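Flollora Student Manipulation Project
Interim progress report to the Sindport Education Fund
Reporting period: second, ending October

1. Summary

The project teaches an upper-level student section to program a two-arm robot for a sorting task, first in simulation and then on hardware. The simulation stage is complete except for one item, listed in section 5. The hardware stage has started with calibration only. Spending is within the approved budget and no change to the end date is requested.

The main result of the period is a repeatable pick-and-place routine for the left arm. The routine for the right arm runs, but it does not yet share the workspace with the left arm reliably.

2. Work completed

2.1 Simulation environment

The students rebuilt the table model used in the first period. The earlier version had textured surfaces and shadows, which slowed rendering on the classroom machines. The new one uses a plain surface and flat colors. A full trial now runs on the standard lab computers, and the students no longer need to reserve the shared server. The environment is stored in the class repository together with a start-up script, and each student group has confirmed that it loads from a clean copy.

2.2 Task definition

The task was fixed in September after two drafts. An object is picked up by one arm and placed in the tray that matches its color. The starting position is varied between trials. A trial counts as a success when the object rests inside the correct tray and both arms have returned to their start positions. Dropping the object outside a tray, placing it in the wrong tray, or any contact between the arms counts as a failure. The students wrote the scoring code themselves, and it was checked by hand against recorded trials before use.

2.3 Trial results

The left arm routine was run for 1000 trials on the final version of the environment. Of these, 179 failed. The students sorted the failures by the last command issued before the error. Most occurred while the fingers were closing, when the object was tipped by the first finger to touch it. A smaller group occurred at release, with the object catching on the wall of the tray.

The right arm routine was run for 500 trials and failed in 243. This figure is not acceptable for the hardware stage. The approach path was copied from the left arm and mirrored, and the mirrored path brings the wrist too close to the tray walls. A corrected path has been written but not scored.

2.4 Two-arm operation

Both arms were loaded into the same environment in the last weeks of the period. In the current setup the blue object is carried by the left gripper toward the blue tray, and the right gripper is held open over the tray area. The two arms are run from separate scripts with a shared clock. The next version will use a single controller that locks the space over a tray while one arm is using it. 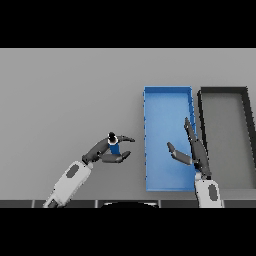 3. Teaching and assessment

Lectures on coordinate frames and joint limits were given in the first half of the period. The second half was lab work. Each group keeps a log of code changes, trial settings, and results, and the log is graded along with the code. The quality of the logs was uneven at first. A fixed template was introduced, and entries since then can be matched to a specific version of the code.

The midterm assessment asked each group to explain one failure category and propose a fix. The fixes for finger closing speed were merged into the class version after the scored trials and will be included in the next run.

4. Equipment and spending

The bench controller was ordered from Girkarport and has been delivered. Mounting plates were made by Nikolovski to the drawings attached to the first report. One plate had a misplaced hole and was replaced at no charge. No other purchases were made. The remaining equipment funds are reserved for spare fingers and cable.

5. Open items

Score the corrected right arm path using the same settings as in 2.3.
Complete the single controller and repeat the two-arm trials.
Finish calibration of the hardware bench and record the offsets in the repository.
Add an emergency stop check to the student start-up script.

6. Plan for the next period

Hardware trials will begin with the left arm alone, at reduced speed, after calibration is signed off. The right arm will stay in simulation until its failure count is below that of the left arm over an equal number of trials. The final report will include the scoring code, the trial records, and the revised lab handouts.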